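The Practice Room

The pad came out of its wrapper cool and smooth, and Maëlys Lacroix pressed it flat on the tray with her thumbs before she sat down. It was Jul 19, 2024, and most of the building had gone home. She had room 319 until nine.

She had tied her first surgical knot in January, on a strip of foam at her mother's kitchen table. Her mother had sewn coats at Grallwood since 1981 and did not think much of it.

"You're pulling it up like a boot," she said. "Lay it down."

Maëlys had been laying it down ever since. Her last score was 94. The program at Wakness wanted higher, and Dr. Grīnberga, who signed the sheets, did not round up.

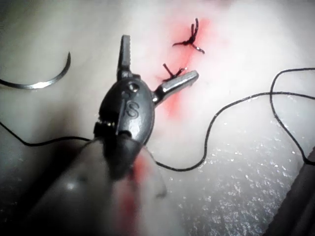 She put her forehead to the viewer and waited until her shoulders dropped. Then she went back to work. The knots had to sit to one side of the line and not on top of it. The thread had to be snug without biting into the pad. She knew all this. She could have said it in her sleep, and according to her sister she had.

What she could not do was feel the thread. At the kitchen table she had felt every pull in her fingertips. In this room she had to watch for it. A strand that was too tight looked a certain way before it snapped, and she was still learning the look.

She broke one at seven thirty. She swore, cut a new length, and started again.

Dr. Grīnberga came in with her coat over her arm and stood behind the chair.

"Don't stop for me," she said.

Maëlys did not stop. She brought the thread across slowly.

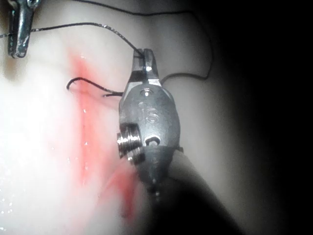 "How do you know when it's tight enough?"

"When the edges touch and stay flat. If they pucker, I've gone too far."

Dr. Grīnberga said nothing to that. She moved her coat to the other arm.

"Surov used to hum," she said after a while. "All through his test. Drove me crazy. But he kept time with it, and his hands never rushed."

"Did he pass?"

"On his second try."

Maëlys did not hum. She thought of the machine on her mother's table, the even sound of it through the bedroom wall, and she tried to go at that speed. Around, and around again. Take the end. Lay it down. 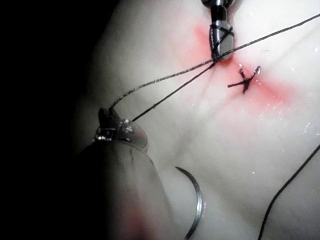
Two strands held in one jaw, and the loops still on the other.

"Again," said Dr. Grīnberga, and she pulled up a stool and put her coat on the floor.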